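3. 積立プランを設定する

いよいよ積立の設定です!Plistsideの画面でいちばん触っていて楽しいところなので、ぜひ時間のあるときにゆっくり進めてください。口座の開設(第1章)と引落口座の登録(第2章)が済んでいれば、すぐに始められます。

3.1 ファンドを選ぶ

1. ホーム画面の「積立」を開き、「新しいプラン」を押します。
2. 一覧からファンドを選びます。初期状態では純資産総額の大きい順に並んでいます。「信託報酬」の見出しを押すと、費用の低い順に並べ替わります。
3. 気になるファンドの名前を押すと、組入銘柄、分配方針、過去の基準価額のグラフが開きます。グラフは指で左右に動かせて、昔の相場をさかのぼって眺めるだけでもかなり面白いですよ!
4. 「目論見書を読む」を押し、最後のページまで表示します。最後まで開かないと「次へ」のボタンは有効になりません。

メモ:「Trandanum バランス」には分配金の受取型と再投資型があり、一覧では別々の行に出ます。名前がよく似ているので、行の右端にある型の表示を確かめてから選んでください。検索欄に銘柄コード「1903」と入れると、再投資型だけが表示されます。

3.2 金額と日付を決める

1. 「毎月の金額」に数字を入れます。最低額は400円です。1円単位で変更できるので、端数のある金額でもかまいません。
2. 「引落日」を選びます。選んだ日が金融機関の休業日にあたる月は、翌営業日の引き落としになります。
3. ボーナス月に増額したい場合は「増額月」をオンにします。指定できるのは年2回までです。
4. 確認画面で内容を見直し、取引パスワードを入力して「確定」を押します。 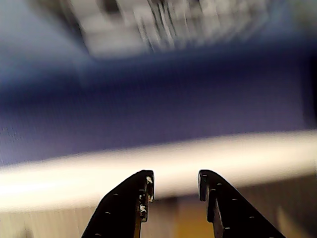

図3-1 グリッパーの2本の指先

確定すると、プランの一覧に新しい行が加わります。状態が「受付中」から「有効」に変わるまで、3営業日お待ちください。「有効」になった行を押すと、次回の買付予定日と、これまでの積立額の推移が見られます。回を重ねるごとに棒グラフが右へ伸びていくこの画面、開くたびにうれしくなります!

注意:投資信託は元本が保証された商品ではありません。基準価額の変動により、受取額が積立額の合計を下回ることがあります。

注意:引落口座の残高が足りない月は、その月の買付は行われません。翌月にまとめて引き落とされることもありません。

3.3 プランを変更する・休む

1. プランの一覧で、変更したい行を押します。
2. 「金額の変更」「引落日の変更」「一時休止」のどれかを選びます。
3. 新しい内容を入力し、取引パスワードを入れて「確定」を押します。

休止しても、買付済みの口数はそのまま残ります。再開は同じ画面の「再開する」からどうぞ。11月の引き落としから反映させたい場合は、10月の最終営業日までに手続きを済ませてください。

メモ:Edosdale証券から移管した残高は、移管が完了するまで「保有」の画面に表示されません。移管中でも、新しい積立プランは作成できます。

次の章では、「Rodrigues レポート」で資産の配分を確認する方法を紹介します。色分けの設定も自由に変えられるので、お楽しみに!

最終更新:2018年10月23日(火)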